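Clevis Opens Preorders for Plokov Belt Pouch Line

Aug 28, 2021

Clevis has opened preorders for the Plokov, a line of belt-mounted magazine pouches that the company has been working on since January. The line starts with a single pistol pouch and a single rifle pouch, with double versions of both to follow once the first batch has gone out.

The Plokov replaces the older Gulis pouch, which was sewn entirely from nylon and closed with a flap. Gulis pouches already in stores will stay on sale until they are gone, and Clevis will keep honoring the warranty on them. No more will be made.

The main change is in how the magazine is held. The Gulis relied on the flap and a strip of hook and loop, which was secure but slow to open and loud on a quiet range. The Plokov has an open top and a molded liner that grips the magazine from both sides. Tension is set with one screw on the back of the pouch, and a hex key comes in the package. Clevis says the screw should be checked after the first range trip and again whenever the pouch is moved to a different belt.

The outer shell is still nylon, cut from the same cloth used on the company's belts. It comes in black, coyote and ranger green. A gray version was shown to dealers earlier in the year but has been dropped from the first run.

Belt clips have changed as well. The old pouch used a sewn loop that had to be threaded onto the belt before anything else. The new clip opens at the bottom and snaps shut over the belt, so a pouch can be taken off or moved without undressing the whole rig. Two clip sizes are offered, and buyers need to pick one when they order. The larger clip fits most two-piece competition and duty belts. The smaller one is meant for everyday pants belts. Extra clips will be sold separately.

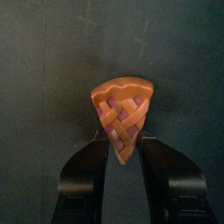 Toy pie slice between two gripper fingers

Orders placed before the first batch sells out will ship in the order they came in. The first batch is 1,180 pouches, split between the pistol and rifle sizes, and over 100 of those are already set aside for dealers. Each customer may order up to 12 pouches. Larger orders from clubs and training schools should go through the dealer form and will be filled from the second batch.

Sewing and final assembly are being done at the company's shop in Byun, where the belts are also made. The liners are molded by an outside supplier and checked for fit at the shop before they go into the shells. Clevis said the liners were the main cause of the delay this summer – the first molds left a rough edge near the mouth of the pouch, and they had to be recut before production could start.

The pistol pouch fits most double-stack 9 mm and .40 caliber magazines. Single-stack magazines will sit loose even with the screw fully tightened, and the company does not recommend the pouch for them. A narrower liner is being looked at, but there is no date for it. The rifle pouch is made for standard AR-pattern magazines in metal or polymer. Magazines with oversized base pads will fit as long as the pad stays clear of the pouch mouth.

Left-handed shooters do not need a separate model. The pouch is the same on both sides and the clip can be turned around with the same hex key used for the tension screw. Instructions are printed on a card in the package, and a copy can be downloaded from the support page.

The warranty covers stitching, liners and clips for 2 years from the date of purchase. It does not cover liners that have been heated and reshaped at home. Owners who want a different fit should write to the support team first – in many cases a spare liner can be sent out at no charge beyond shipping.

Customers who bought a Gulis pouch directly from Clevis this year can get a discount on one Plokov of either size. The order number from the earlier purchase has to be entered at checkout. The discount cannot be added after an order has been placed, and it does not apply to clips or other spare parts.

Preorders can be changed or canceled at any point until a shipping label has been made. Cards are charged when the order ships.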